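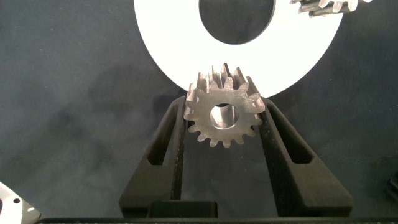 Small spur gear, face on, with the bore showing

Re: Noisy tower clock at Allcombe – strip it or leave it?

Thanks for the replies so far. I have put the earlier message in below for those who only get the digest, with my answers under each part.

Keabetswe Sibiya wrote:

> We have been asked to look at the turret clock in the old market hall at
> Allcombe. It is a two-train movement, made locally, with the name Pelance
> on the setting dial. It goes, but it gains in cold weather, and the
> strike has become slow enough that people in the square lose count. The
> hall is being let for weddings from the spring and the owners want it
> either right or silent. Has anyone on the list worked on a Pelance, and
> would you strip the whole thing or only the strike side?

I have worked on two. One was the stable clock at Stolent, which I looked after for 12 years, and the other was a smaller single-train movement that had been taken out of a school and kept in a barn. Both were plain, heavy and well made, with more metal in them than they needed. If yours is like those, the frame will be bolted at the corners and you can take the strike train out without disturbing the going side. I would do that first and leave the rest alone until you have seen what state the pivots are in.

Slow striking is nearly always old oil. People go up once a year with a can and put new oil on top of the old, and after a while the bearings are full of something like toffee. Before you take anything apart, look at the fly. On the Stolent clock the fly had seized on its arbor, so it stopped dead with a jerk at the end of every hour and had bruised the teeth on the wheel below it. Freeing it took an afternoon. If yours turns on past the stop by itself, that part is all right.

> The weights are on wire line which looks newer than the rest. The strike
> weight comes down a wooden chute in the corner and I could not see the
> bottom of it.

Find the bottom before you do anything else. At Stolent there was a box of sand under the chute with a paving slab laid on it, put there after a line broke. If there is nothing there but a floor, and there are going to be guests underneath it, I would tell the owners in writing. Let both weights right down and tie them off before you touch a bearing cap. I would also measure the line. Mine was a 6 mm replacement on a barrel grooved for something thinner, and it rode up over itself on the last few turns, so the clock had to be wound short and stopped a day early.

> The gaining I can't explain. The pendulum rod is wood and seems sound.

A wood rod moves very little with heat and cold but it does move with damp, and a hall that has been shut up will be damper than one with the heating on. I wouldn't try to regulate it now. Wait until the building is in use, then give it a month with no changes and write down the error at the same time each day. Check the suspension spring as well. A cracked spring can show itself as an odd rate long before it gives way, and a new one is cheap.

> There is also a small auto-winder on the going side, added later, with a
> motor and a little gearbox. It makes a terrible noise. No paperwork.

I can't say much without seeing it. The gears in these add-on winders are usually ordinary small spur gears of a stock size, so if one is worn it can be matched. Count the teeth, measure across the tips, measure the thickness and the bore, and any gear supplier can tell you what it is. Note whether it is fixed to its shaft by a pin, a screw or a press fit, as that is the part people forget and then have to go back up the ladder for.

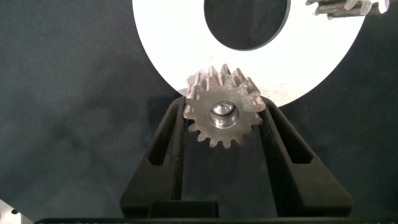 Another view of a small gear, with a shiny hub or shaft at the centre

A noisy gearbox may not be worn at all. Check that the motor is still square on its plate. I have known the fixings work loose and the gears run at a slight angle, which makes a howl you can hear in the street. Dry grease will do it too. Clean it out with white spirit, let it dry, and use a light grease, not much of it. Keep it well away from the clock's own wheels, which should have nothing on their teeth at all.

On the wider question of stripping it, my view is to do the least that puts it right. The barn clock had been fully stripped by an owner who blasted the frame, painted it green and polished every wheel. It looked very smart and it had lost the maker's scratch marks, so when it went back together the hammer lifted at the wrong point and it took me several visits to sort out. Photograph everything, mark each bearing cap with a tag and not a punch, and put the screws back in the holes they came from. Old screws were often cut one at a time and will not swap.

I kept a notebook for the Stolent clock. It runs to 36 pages and most of it is weather, but there is a drawing of the strike train with the order I took it down in, and a list of the pivot sizes. I can scan those pages if they would be useful. Andrei, who used to be on this list and had been apprenticed to a Moldovan clockmaker, redrew the locking for me more clearly than I had, and I have his version too.

One last point about the winding crank. If Allcombe still has the original, weigh up whether it should hang beside the clock. Ours went missing after an open day and the replacement never fitted the square properly.

I am away for the first part of January but will pick up messages in the evenings. If you get up there before then, I would like to know what the setting dial says under the name, as mine had a number stamped there and I have been trying to put them in order.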